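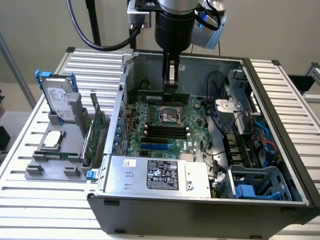 *Tower on its side, panel off. CPU and hard drive in the holder on the left.*

# Zultbridge tower strip-down notes

Bench notes and part records for the used desktop towers that come through the Zultbridge workshop. Kept by Valdir Conceição.

The set covers 33 machines, with 639 part entries between them. Dell boards have their own file as the slot order and latches differ from the rest.

## Files

- `towers.csv`: one line per machine, with case type and shelf number
- `parts.csv`: one line per part
- `faults.md`: free text, newest at the top

## Part names

Use these spellings in `parts.csv`:

| Name | Covers |
|---|---|
| `cpu` | processor only, no cooler |
| `dimm` | one memory module |
| `hdd35` | 3.5-inch drive, in or out of its caddy |
| `psu` | power supply, with its leads |
| `caddy` | drive caddy or tray, any colour |

## Bench rules

1. Unplug the tower and hold the power button in for a few seconds.
2. Lay the case flat with the open side up.
3. Put the CPU in the recess of the parts holder, never on the bare bench.
4. Stand drives upright in the holder.
5. Close the socket lever before moving the case.

## Known gaps

- Entries before row 200 have no cable counts.
- 21 power supplies were logged without a wattage.
- Kokeo cases are listed under their old shelf numbers.

Send corrections to Valdir. The next tidy-up of the files is in June.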